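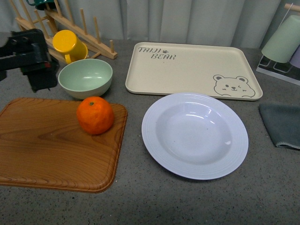 Kitchen > Small Spaces > Counter Habits

Oranges are what got me started on trays. I used to keep them in a big heavy fruit bowl, and by the time I'd eaten down to the last two or three, the bowl was still hogging the best spot on the counter and the ones at the bottom had gone soft. Now I put out what I'm going to eat that day and leave the rest in the fridge drawer. One orange on a board with a raised rim stays put just fine (I've bumped mine plenty of times and it rolls as far as the rim and quits), and the bowl behind it is free to be a bowl again, for salad or popcorn or whatever. I save so much room this way that I went a little overboard and rethought the entire counter, so that's what this page is about.

My kitchen is small. The whole apartment is small! We moved into the Billmont building in March and the kitchen has one run of speckled gray counter, and everything has to happen on it. Chopping, plating, drying, homework, mail. For the first few weeks I was moving the same six things back and forth all day long like one of those sliding puzzles, and I was cranky about it.

Give the wet stuff a corner

Pick a corner for drying and let nothing else live there. I like a peg rack a lot better than the wire basket kind. Mugs go upside down over or between the pegs, air gets all around them, and you don't end up with that ring of cloudy water underneath. I've got a folded towel under the low end of mine and I swap it out at breakfast. If your rack is wood, stand it on end by a window once a week and let it dry out all the way, and wipe it with a little food-safe mineral oil when it starts looking thirsty. I let my first one go gray and fuzzy and had to throw it out, so learn from me.

Also, set the rack at an angle. I know it looks messy to have something crooked in the corner, but when it's tucked in square you can only get at it from the front, and you end up reaching over the front mugs to get the back ones. Turn it a little and you can reach both sides. My neighbor Remo D'Amico showed me that one and I was skeptical for a good two days.

Trays are little rooms

A tray tells everybody in the house where a thing goes. Coffee stuff on this one, snack stuff on that one. When you need the counter, you pick up the tray and the whole category leaves at once, and when you're done it all comes back in one trip. I used to think trays were for people who have guests.

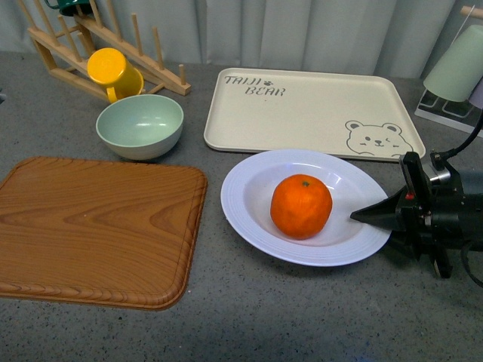
Bowl by the rack, bear tray toward the back, wood-grain one up front.

I like to have two that look nothing alike. If they match, people in my house treat them as one big surface and the jam knife ends up next to the vitamins. A plain cream one with a goofy bear on it and a brown one with a wood pattern, though, nobody mixes up, including the kid who is six and can't be bothered to read labels. Go ahead and buy the cute one if it makes you happy to use it.

A few things I look for:

A rim you can hook your fingers under. If the edge is too low you'll pinch it and tip the whole business.

Rounded corners. Crumbs pack into square corners and you'll be in there with a toothpick.

A size that fits in your sink lying at a slant. I once ordered a gorgeous tray from the Ancombe catalog that was too long to rinse anywhere except the bathtub. It lives under a houseplant now.

And please check whether your wood-look tray is really wood before you treat it like wood. Plenty of them have the grain printed on. Don't oil those, it just sits there and gets sticky. Don't chop on them either. The knife goes through the pattern and then you've got white scratches forever. A soft sponge, dish soap, a towel, done.

Clear it at night, all of it 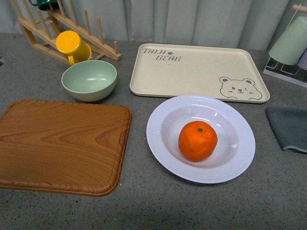

Leave at least one tray with nothing on it when you go to bed. I mean it, completely bare. It's so much easier to start breakfast when there's a landing spot ready, and I've found that if both are full at night, the counter is a disaster by noon the next day. My routine takes 20 minutes if I dawdle — less if there's a show I want to watch. Dishes first, then wipe the trays, then lift them and wipe underneath (speckled counters hide everything, so go by feel with your palm, you'll be horrified), then put them back down.

The wiping part is nothing fancy. Warm water, a drop of dish soap, a cloth that's been through the wash recently. I tried the Venter spray and it smelled nice but I had to go over everything again with plain water, so I went back to soap.

If you've got a curtain behind your counter, pull the hem forward now and then and look at it. Mine picks up splatter from I don't know where. I take it down once a month and wash it on cold, then hang it back up damp so the pleats fall out straight on their own. No ironing. I don't iron anything I can hang.

One more for the bowls: don't stack the ones you use every day. I nested mine for years and always wanted the one on the bottom. I keep a single deep bowl out next to the rack, upright, and it gets used for everything from washing grapes to beating eggs. The others are in the cupboard over the fridge with the Uno cards and the birthday candles, and I honestly forget we own them until somebody comes for dinner.

Next time I want to get into the drawer under the stove, which at the moment won't close.

Contact | Copyright | Back to top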